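Packing and finishing: what changes on the floor

Quick one this issue, written between shifts, so bear with me. Lots of you asked about the grippers, and the answers so far have been going round the break room in four different versions.

Short version: the Jukley line is getting two robot arms for sorting and stacking the small wood parts. Arms come from Stanov, the control software from Morelli. First one goes in after the 10th June stock check. Second one in December if the first one behaves. If it doesn't, we wait.

Before any of that, the arms need to be shown the work. That's what the hand-held grippers are for. You hold it, you pick the part up with it, you put it down where it goes. The camera on it records the whole thing. Same job as always, only slower and with a clumsy pair of black fingers in place of your own. Yes, it makes your wrist ache. We've heard. Sessions are now capped at 2 hours and nobody does two in one day.

So far the Erport shop has recorded 3,858 picks. More than I expected by this point, most of them from the early shift. Thank you. The recordings are of the bench and the tool. No names get attached to them, and they don't get used for anyone's speed review. That was asked at the last meeting and the answer was a bit mumbled, so there it is in writing.

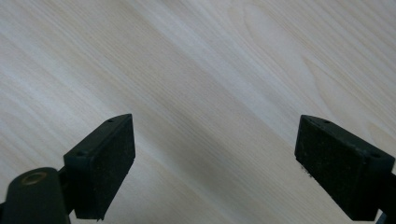

Parts that still give trouble: thin slats, anything with fresh oil on it, and the small wedges. The wedges slide. If you drop one, don't stop the recording, just pick it up again and carry on. Drops are useful, apparently. Same if you miss and have to go back for a second try. What we do not want is people helping with the other hand - a few of those have had to be thrown out.

Also please wipe the pads at the end of a session. Sawdust gets in the surface and then teh grip goes.

Now the part people care about. Jobs. No one on the line is being let go over this, and the hours stay as they are through the end of the year. What does change is what you do in them. Sorting and stacking goes down, checking and rework goes up. Four people will move over to inspection when the first arm is running. Paid at the inspection rate from day one of training, not from the end of it. There's a sign-up sheet by the time clock. If more than four sign, it goes by length of service.

Some of you have told me you like the sorting, you can talk while you do it and it's easy on the head. Fair point and I don't have a good answer. Inspection is quieter work and the bench is further from everybody. We're looking at moving the bench closer to the line but that needs an outlet put in and I'm still waiting on a quote.

The arm will handle 800 parts a shift to start with. That's well below what the line does by hand, so hand sorting carries on next to it for a good while yet. There will be a fence and a marked walkway. Stay out of the marked area even when the arm is parked.

Training dates go up on the board once Stanov confirm thier install week. Questions to me or your shift lead, or drop a note in the box if you'd rather not put a name to it.

Oh and the gripper chargers live on the shelf by the first aid kit. Please put them back, two have gone walking already.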